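The white table, a month in

June 14, 2025

I promised I'd report back on the new table once we'd lived with it for a bit, and a few of you have been asking (thank you for caring about my furniture, I mean it), so I've made a pot of tea and I'm getting on with it.
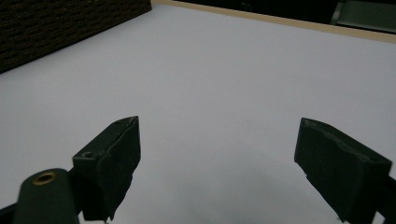
So, the background for anyone who missed the January post. The old table was a pine thing we'd had since our first flat, with a gap down the middle that collected toast crumbs, glitter and at one point an entire earring. I'd sanded it twice. The second time I went a bit mad with the sander and put a dip in one end, so that peas rolled towards whoever was sitting there. It had to go, and I spent far too much of the winter looking at tables on my phone in bed.

What I wanted was white. Everyone told me not to get white. My sister told me, the man in the shop told me, a stranger in the shop told me! But the back room faces north and gets hardly any sun until teatime, and the pine made it feel like sitting inside a wardrobe. I wanted something that would bounce a bit of light about.

The one I settled on is called the Urnel and it came from Oprea, the furniture place out on the Anis road, past the garden centre. It was 260 pounds, which was more than I'd planned and less than I'd feared. They had a cheaper one with a glossy top, but I put my hand flat on it in the showroom and left a perfect handprint, fingers and all, and that was the end of that.

Now, the colour. The label says white. In the shop it was white. At home, in that north light, it has the faintest bit of lavender in it, and the first evening I kept walking in and out of the room squinting at it. I even held a sheet of printer paper against it. I was all set to be cross about this and then by the end of the week I'd decided I liked it. It goes a warmer colour under the lamp, and in the morning it's cool and a bit greyish and makes my coffee look very smart.

I'll say a bit about getting it in, as I know some of you have narrow hallways like ours. The top came in one piece and the legs separately, and we had to take the door of the back room off its hinges, carry the top through on its side and then swing it round over the sofa. The instructions said it would take 10 minutes to put together. It took us until supper, mainly as I'd put two of the legs on facing the wrong way and wouldn't admit it.

On to the thing you all want to know, which is does it stain.

Well. Tea comes off with a damp cloth if you get to it the same day. Leave it overnight and you get a pale brown ring that needs a bit of elbow grease. Turmeric is a different story. I made a dal in the first week, slopped a spoonful right in the middle, wiped it up straight away and still had a yellow patch the size of a plum. I tried washing-up liquid, then bicarb, then sulked. In the end I used a little tub of Ustirano, a gritty white cleaning paste my mum swears by, and it did shift it over a couple of goes. Go gently with that stuff though — I tried it on the underside first and I'm glad I did, as a hard scrub left a slightly shinier spot.

Felt tips come off. Biro comes off mostly. Beetroot, to my amazement, came off completely. I haven't tested red wine and I'm not going to do it on purpose, so you'll have to wait for Christmas.

Crumbs, though! I hadn't thought about crumbs. On the pine you could have half a loaf scattered about and never notice, and on this every single one shows up. I now wipe the table after every meal like somebody in an advert. I keep a cloth on the hook behind the door, and I've got 6 of them on the go so there's always a clean one, and I boil them up in a pan at the weekend the way my nan used to. The kitchen smells like a swimming pool for an hour but they come up lovely.

The other surprise has been how much I use it for things that aren't eating. The old table was for meals and dumping post. This one is such a good surface for working on. I cut out a whole skirt on it last week, and you can see exactly where your pins have got to. I've been doing jigsaws again for the first time in years, and the pieces show up so clearly that I finished the edge of a harbour scene in one evening (there was a radio play on, so I had help). It's good for sorting seeds too. Tiny black poppy seeds on a pale table, bliss. On the pine I'd have lost the lot down the gap.

It does dent my nerves a bit when anyone puts something heavy down without a mat. I've turned into a person who says "mat!" from the next room. I bought cork ones and they slide about, so if you know of any that stay put then please leave me a comment. Not the rubbery ones, I had those on a windowsill once and they left marks.

Somebody asked about the size. It seats 6 without anybody getting a table leg between the knees. We managed 9 for my dad's birthday with the piano stool and two garden chairs, but there was a lot of elbow involved and the gravy had to live on the windowsill.

Would I buy it again? I think so, yes. If you've got very small children and a love of curry, maybe have a think. If your room is dark and you're the sort who finds wiping things down a bit soothing (guilty), then go and put your hand on one. Take a bit of your curtain fabric with you as well. I didn't, and the curtains now look rather yellow next to it, so guess what I've been looking at on my phone in bed.

Next time I'll show you the skirt, assuming I get the zip in straight. It's been unpicked twice already and is hanging on the back of the door giving me a look every time I go past for a cloth.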